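Old Dell tower, processor is out - what to check before I put the new one in?

Mididley Hardware Forum > Desktop repair and upgrades

wtiongson
9/12/25

Hello all. I am upgrading an older Dell tower for my sister, who uses it for bookkeeping. It is the kind where the case opens on the side and most parts come out with blue tabs and clips, so you need the screwdriver only sometimes. She bought a faster processor from a used parts shop called Omura, from the list of models which fit this board. It cost much less than a new computer and she does not want to learn a new machine before the tax season.

I have changed memory and hard drives many times but a processor only one time, and that was long ago. So I prefer to ask stupid questions now and not after.

My questions are:

Should I take the graphics card out before I work on the socket? It is a black card with some blue on the shroud and it lies very near to the socket area. I can reach without removing it, but my hands are not small.

Is it necessary to take out the power supply also? The one in this model has a blue release tab at the end, so I think it slides out easily, but I don't want to disconnect more cables than I must.

And the last one, how much thermal paste? I read five different answers on five different pages.

The case is lying on its side with the panel off, and the socket is empty now. 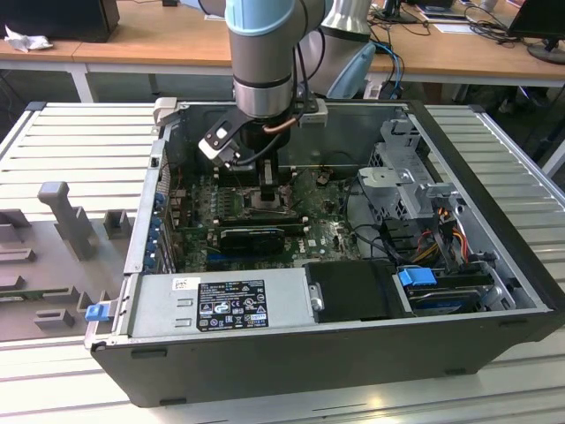 Teresa Ramalho: take the graphics card out. I know that it is possible to work around it, but the first time your sleeve catches on the card you will be sorry. Lift the latch at the end of the slot, pull the card straight up, and put it in an antistatic bag or on a piece of plain cardboard. Two minutes of work.

The power supply can stay. It is not in the way of the socket.

For the paste, a small pea in the middle. Clean the bottom of the heatsink first with alcohol and a cloth which does not leave fibers. Old paste gets hard like chalk and it is often forgotten.

drastogi
I don't agree about the card. Every time you remove a card and put it back you have one more chance that it is not seated well, and then the person comes back to the forum and says "no picture on the monitor, I think my new processor is dead." I have seen this thread here many times. If there is space for the fingers, leave the card where it is.

What I would do instead is to unplug the power cord, hold the power button for 20 seconds, and touch the bare metal of the case before you touch anything on the board. And did you update the BIOS already? With the old processor still in place? This is the important question and you did not mention it.

wtiongson
Thank you both. About the BIOS - I did not update it. I wrote down the version before I took the old processor out, it is on a paper at home. I hoped that it is new enough.

drastogi
Then look at the paper before you do anything more. If the version is too old for the new processor, the computer will not start, and you must put the old one back, update, and take it out again. It is not a tragedy but it is a boring evening.

B. Rajan
Agree with Devendra about the BIOS, agree with Teresa about the card. A seated card makes a click, it is not so difficult to hear.

I want to add one thing about the socket. Please do not touch inside it, and do not blow into it with your mouth. If you see dust, use the rubber bulb which photographers use. I bent some contacts once with a cotton stick, in the last June, and I paid 137 dollars for another board. The cotton stick cost nothing, of course.

Also look at the small marks on the edge of the processor and match them with the socket before you lower it. It must go down by its own weight. If you feel that you need to push, stop.

shigeru_u
Does your sister really need the graphics card for bookkeeping? I am asking because many of these office towers have a video output on the board itself. If the new processor has graphics inside, you can leave the card out for good and the computer will be quieter. Then the question is solved for both sides.

Teresa Ramalho
Shigeru, that depends on how many monitors she has. My clients in accounting all have two or three.

wtiongson
She has 2 monitors, and one of them is old with the old type of plug. So the card stays in her computer, but I will take it out for the work.

I asked also if I should tie the cables better while the case is open. There are red, yellow and black wires near the drive cage which hang in a bundle, and some black data cables go in a curve over the board. It is not ugly, but I like when things are in order.

(Sorry, I see now that I did not ask it. I only thought about it.)

drastogi
Leave them. The cables need some slack for the drives to come out. Only check that no wire can touch a fan when you close the side.

B. Rajan
One soft strap is ok. No plastic ties, you will have to cut them next time and you will cut a wire also.

wtiongson
Update. I found the paper. The BIOS version is older than what the list asks for, so Devendra was right and I will put the old processor back in tonight and do the update first. I have enough paste for both times. I will write again when the new one is inside.

drastogi
Good. Load the default settings after the update, and write down the date and boot order before you do it.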